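Jistier

A little word list of kitchen and pantry terms, with the spellings people really use in their own recipes.

What's in it

Jistier started as a text file on my desktop called words2 (I still have it, it's a mess). I was typing up my family's recipe cards and kept running into the same trouble: one card says "confectioners", the next says "powdered", a third just says "10x", and all three mean the same bag of sugar. So I began writing down which words go together, and then I couldn't stop!

Right now there are 337 head words and 227 of them have at least one variant. The rest are loners like "nutmeg", which everybody seems to spell fine.

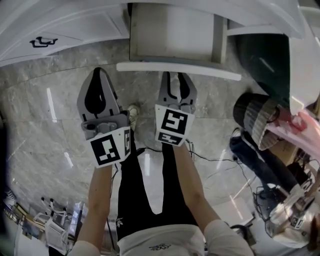

The columns are plain. First comes the head word, then the variants split by semicolons, then a region if I know it, then a note. The note column is where I ramble, so feel free to skip it. If you load the file into a spreadsheet, watch out for "1/2 and 1/2" (it will try to turn that into a date, and you'll be cursing by lunch).

Where the words came from

Mostly recipe cards, church cookbooks and the backs of old calendars. I went through 32 booklets from start to finish and dipped into plenty more. I only took single words and short phrases, never a whole recipe, so there's no one's secret pie crust hiding in there.

The regions are the shakiest part. I put down what was printed on the booklet's cover, and people move around and take their words with them. Please don't build a map out of it.

Viko

Viko is the small script that swaps variants for head words. Give it a text file and it hands back a cleaned one, leaving the first alone. It knows nothing about grammar, so "scallions" becomes "green onion" even when you had a whole bunch. I keep meaning to fix plurals. It's been on my list since October and I've gotten as far as the letter C.
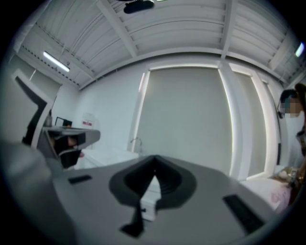
Siriwardena wrote in to say that folding "scallion" into "green onion" is fine but folding "spring onion" in with them is wrong, as the bulbs are a different size and it matters if you're pickling. Fair point, and I've split them. If you used the old file for anything with onions, grab the new one.

Using it

Take it, change it, put it in your own project. A mention is nice but I won't chase you. Corrections are very welcome, especially for baking pans and cuts of beef, where I'm out of my depth.

Last updated 10/12/2022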